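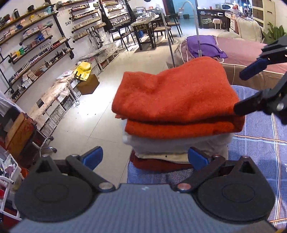 Page last changed: January

Week 4 notes: What does one appointment cost you?

These are the notes that go with the Week 4 talk. I've typed them up more or less the way I said them, minus the part where I couldn't get the projector going. If you missed class, read this and then do the worksheet. If you were there, skip to the part on empty hours, because I rushed it.

Last week we talked about setting up on your own as a massage or bodywork practitioner, and nearly every question at the end was a version of "so what should I charge?" I dodged it on purpose. You can look up what the place down the street charges (and you should!), but that number comes from their rent and their loan and their idea of a decent living. Yours has to start from your own costs.

Two kinds of cost

Fixed costs are the ones you pay whether or not anyone walks in. Rent, insurance, the phone, your booking software, any loan payment. If you take the whole month off and lie on the couch, they still go out of your account.

Variable costs show up once per client. Oil, laundry, the card fee, a cup of tea if you're that kind of practice. No client, no cost.

Some things sit awkwardly in between. Electricity is the classic one. You heat the room all day but the washer only runs when you've had people in. I put heating under fixed and washing under variable and I don't lose sleep over the split. Pick a side and stay on it so you can compare one month with the next.

The worked case: Brusendale

We used the practice in Brusendale again, same as in Week 2. One room, one practitioner, Laimutė Kuusk, who was nice enough to let me share her sheet with the class. Her month looks like this:

Rent: $785
Loan payment: $264
Her own pay: $1,000
Everything else that's fixed: $410
Total: $2,459

Yes, her own pay is in there. This was the line people argued with. Algirdas Juška put his hand up and said pay is what's left over, so how can it be a cost? I get the instinct. But if you treat your pay as leftovers, every price will look fine on paper until you notice you can't buy groceries. Put it in the list. Start with a low number if you have to, and raise it later.

Her variable cost is $6 an appointment. She charges $65. So each appointment leaves $59 to put toward that total.

2,459 divided by 59 is 41.7, and you can't do seven tenths of a massage, so 42 appointments a month gets her to break-even. Every one after that is extra.

Now play with the price:

At $60, each one leaves $54 and she needs 46.
At $65, each one leaves $59 and she needs 42.
At $75, each one leaves $69 and she needs 36.

Look at the gap between the first line and the last. Ten appointments! For most people starting out that's a couple of very full days. I'm not telling you to charge $75. I'm telling you to work out all three before you print your price list.

About discounts

Somebody always wants to open with 20 percent off. Fine, but run it through first. Twenty percent off $65 is $52, and the oil and laundry haven't gotten any cheaper, so you're left with $46. Break-even goes from 42 appointments to 54. You'd need 12 more people a month just to stand still.

If you want to give new clients something, I like a longer first visit better than a lower price. It costs you time, sure, but it doesn't teach anyone that your real price is $52.

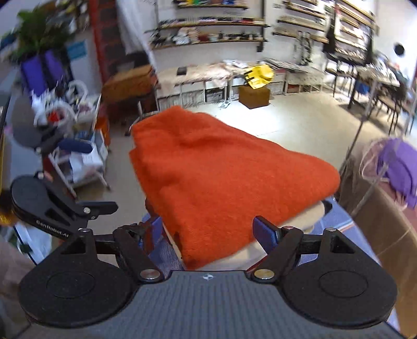
Empty hours

OK, the bit I rushed. Your hours aren't all for sale. A one-hour appointment takes more than an hour out of your day — there's the changeover, the notes, the person who wants to chat with one shoe on. I tell people to block out 90 minutes per client for the first few months and see how it really goes.

Say you're open six hours a day, five days a week. That looks like 30 appointments. With 90-minute slots it's four a day, so 20 a week, and nobody fills every slot. If you fill half of them you're at ten a week, and in a four-week month that's 40. Laimutė's break-even is 42. See the problem? Her costs aren't wild and her price isn't silly, and at half full she's still two short.

You've got a few ways to move that. Open one evening. Shorten the changeover if your body can stand it (be careful with this one, wrists don't grow back). Share the room on the days you don't use it. Or raise the price a little, as above. Usually it's a bit of each.

No-shows count here too. A missed appointment saves you six dollars of oil and laundry and loses you $65. Write your cancellation rule down before you open and say it out loud when people book. Much harder to bring in later.

Things people asked

Should I count the treatment table? If you bought it on the loan, it's already in the loan payment, so don't count it twice. If you paid cash, divide the price by the number of months you expect it to last and add that to your fixed list.

What about tips? Leave them out. Nice when they come.

What about taxes? Week 6. Bring snacks.

For next time

Fill in the worksheet with your own numbers, guesses allowed, and mark the guesses with a G. Do the break-even for three prices. Then read the Yammine chapter up to where the partnership stuff starts, we won't need the rest until after the break.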